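July 22, 2018

I have worked at Destora for long enough to have seen three different systems for booking a bed change, and the third one is going. From next month the linen side of the business will be run by the new sorting and folding line at Brelldale, and I've been asked by a few people what that means for those of us who go out to the rooms. I said I'd write it down, so I have.

For anyone who doesn't know the company, we look after furnished lets and family homes. Some customers have us in every week to do everything, and some only want the beds done and the washing taken away. There are 40 of us on the rounds and a smaller group at the Brelldale laundry. I started at Brelldale, on the folding tables, and moved to the rounds when my shoulder had had enough of it.

The line was put in during May. It takes clean flat items from the dryers, picks each one up by a corner, finds the second corner, spreads the cloth out and feeds it to the folder. The picking up is the clever part. A pile of sheets in a trolley has no shape to it and the machine has to find an edge in all that. The first week it was grabbing two at a time and sending them through together, so we had pillowcases folded up inside duvet covers. A customer rang to say she'd had a stranger's tea towel delivered inside her sheet. That has mostly stopped.

On a good shift it gets through 171 large pieces an hour. I won't say what we used to do by hand because it depended on who was on and what the sheets were like, but it wasn't that. The old tables needed two people at each, walking towards each other and back all day. If you've never done it, it is dull work, but you did get to talk. I heard more about other people's families over those tables than I've heard anywhere since. The line is loud and you wear ear defenders near it, so that has gone.

Nobody was let go, and I want to be fair about that. Some of the folders went over to checking and packing, some came out on the rounds with us, and one retired a bit sooner than planned. The pay is the same. The people who came out to us had a harder time of it than the people who stayed, I think. They were very fast with a flat sheet and a clear table, and then they were in a bedroom with a wall on one side and somebody's things all over the mattress.

I've tried to explain this to the office more than once. In the laundry, everything arrives clean and empty and the same few sizes. In a house you are working round a life. You don't know what is on the bed until you get there.
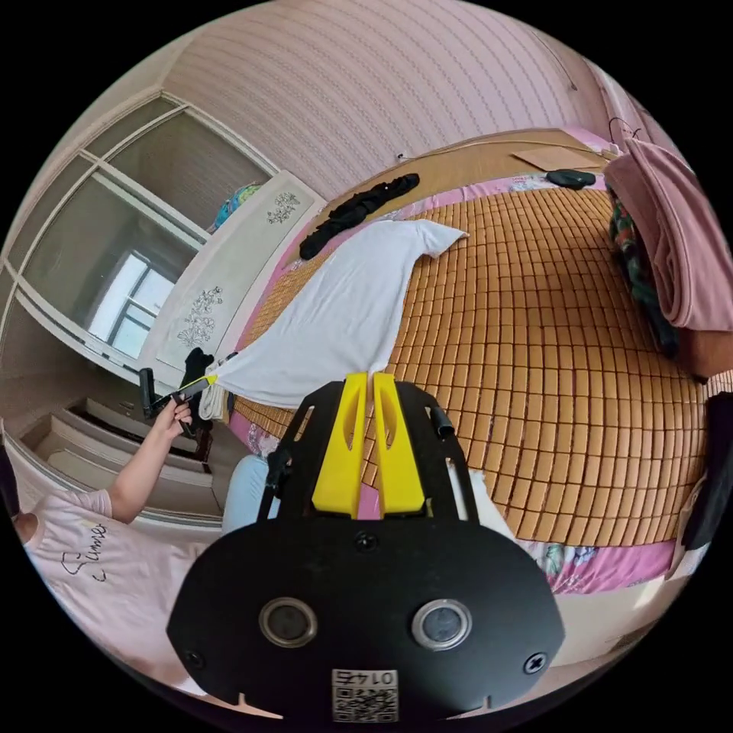
*White cloth up by the corner, bamboo mat still on the bed.*

A mat like that is a good case. It covers most of the bed, the floral sheet only shows round the edges, and if you want the sheet off then everything on top has to find somewhere to go first. There are clothes up against the headboard, a blanket hanging over one side, a bit of cardboard leaning at the back. None of it is difficult. But you look at it and make ten small decisions before you've touched anything, and most of those you couldn't write on a job card. Does the blanket get folded and left, or does it go in the bag? Is that black thing clean? You learn your customers and after a while you know.

The other thing is that cloth behaves the same wherever it is. Lift it by one corner and it comes up to a peak and the rest drags along behind, taking anything loose with it. The engineers at Amano, who supplied the line, told us they spent longer on that than on anything else. I found that quite cheering. We all had to learn it as well, we just learned it so early that we've forgotten.

What has changed on the rounds is mostly the bags. Under the old system we put everything from one house in one bag and Brelldale sorted it. The line wants it sorted before it gets there, so now we carry separate bags: flat whites, flat colours, and everything else. 'Everything else' is towels, fitted sheets, anything quilted, anything with buttons or a fringe. The line can't do fitted sheets at all. It tries, and then it stops and a light comes on.

So the sorting has moved from a big table with good light to the landing outside someone's bedroom. It adds almost ten minutes to a large house. I don't mind the sorting itself, but the time wasn't in the rota to start with, and for the first few weeks we were all running late by the afternoon. We raised it, and after a second meeting the rota was changed. I would have liked it to be thought about before, but it was sorted out and I'll leave it there.

Then there are the tags. Every item now has a small tag sewn into the hem so the line knows whose it is. That part I have no complaint about. We used to use marker pen and laundry pins, and things went missing, and it was always the driver or the rounds person who had to stand on the step and say sorry. Since the tags came in I have had to do that once. The tagged items come back in the right bag, in the right order, and I can make up the beds from the top of the pile down.

The folds are different too. The line folds into a tighter, narrower shape than we did by hand. Some customers like it. One of my older ones doesn't, as it no longer fits her shelves the way she had them, and she refolds every piece after I've gone. I offered to do it for her and she said no, she'd rather do it herself.

People ask me whether the rounds will be next. Clorkent, the firm that does the same sort of work on the other side of town, has been telling its staff that a machine to strip and make beds is on the way. It may be. I can only go by what I've seen, and what I've seen is a very good machine that needs a clear space and a dry flat sheet, with someone nearby for when the light comes on. I'd be glad of something to do the lifting of mattress corners, which is what hurts. If it could also carry three bags down from a top floor I'd be gladder still.

The training for the new bags is finished for most of the teams now. If you're on the late round and haven't had yours, the sheet is pinned up by the van keys, and the blue bags are the flat colours. The first batch were printed the wrong way round, so go by the colour and ignore what it says on the side.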